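Sorting out the play kitchen

I've put this job off since November. The play kitchen stuff had ended up in three tubs, a pillowcase and the bottom of the linen cupboard, and every time anyone wanted to play cafes it took longer to find a plate than to play the game. So last week I tipped the lot out and made some decisions.

The rule I settled on was that everything for one game had to fit on the white table at once, with space left over to play. Anything that didn't make it went in a bag for the toy library at Pimstead, or in the bin if it was chewed.

The first cut was easy. Broken tongs, a pizza with no slices left, and half a set of felt sandwiches all went. The wooden cutting fruit from Keane stayed in the cupboard, as the velcro has gone and I keep telling myself I'll glue new dots on. After that it got harder. I like the big lavender-grey plate more than the kids do, but it stayed, along with the sage-green cup and the light blue bowl. For food I kept the bananas, the orange slice and the strawberries. One strawberry is a bit bigger than the other and I've stopped pretending they came from the same set. The toaster oven takes up most of its side, but you can't really have a cafe without something to heat the food in. 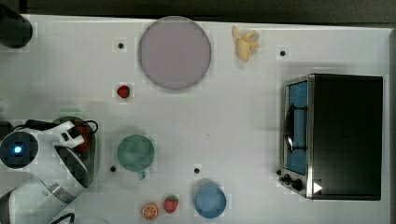
Where it all goes now

I had a look at proper toy storage and the one I liked was a Studwood unit with deep drawers. It was 929 mm wide and the gap beside the bookcase is smaller than that, so that was the end of it. In the end I bought two Pesano tubs with clip lids, one for food and one for dishes. They were marked down and cost less than a takeaway dinner.

The tubs say they hold up to 50 litres, which is far more than I need. I was tempted to fill them, and then I remembered how we got into this mess. They're a bit under half full and I'm leaving them that way.

The oven doesn't go in a tub. It stays on the right-hand side of the table, because that's where it gets used and I'm sick of lifting it. The plate doesn't fit flat in the dishes tub either – it has to stand on its edge down one side, with the bowl leaning on it.

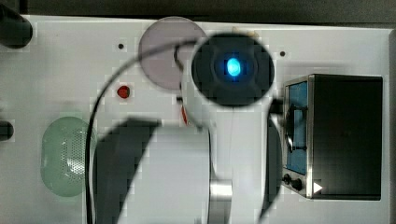
I gave the plastic food a wash while I was at it. Warm water, a squirt of dish soap and an old toothbrush for the creases. The strawberries are the worst for holding grime because of the texture. Everything dried on a tea towel overnight and was back in the tub by breakfast.

Still to do: labels for the tubs, new velcro for the cutting fruit, and a decision on the tea set, which has four saucers and one cup. I might keep the saucers as small plates. The bag for the toy library is in the boot of the car and has been there since the weekend.

Contact | Copyright Play Shelf Notes | Back to top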